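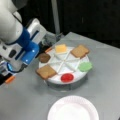

Planning and buying a picking cell: common questions

What does the starter cell include?
One arm, one gripper, a round turntable and the Drinham controller. Tables, plates and toy food for trials are ordered separately.

How much table space should we plan for?
Enough for the turntable and one plate in front of it, with clear room for the arm to come in from the side. Pale table tops show marks - budget for a spare.

What does the turntable cost?
The eight-section Clolus top is £663 with its base. The arm is quoted separately.

Can we use our own gripper?
Yes, if it fits the wrist mount. The Vakulenko adaptor is £29 and must be on the same order as the arm.

Should trials use real food?
Start with toy slices and patties. They keep their shape between runs, so results can be compared. Allow a separate cleaning budget if you move to real food later.

Is installation charged?
Trusten charges £897 per site. This covers 2 visits - one to fit the cell, one to check it after the first month of use.

When should we order?
Orders for the autumn term close in May.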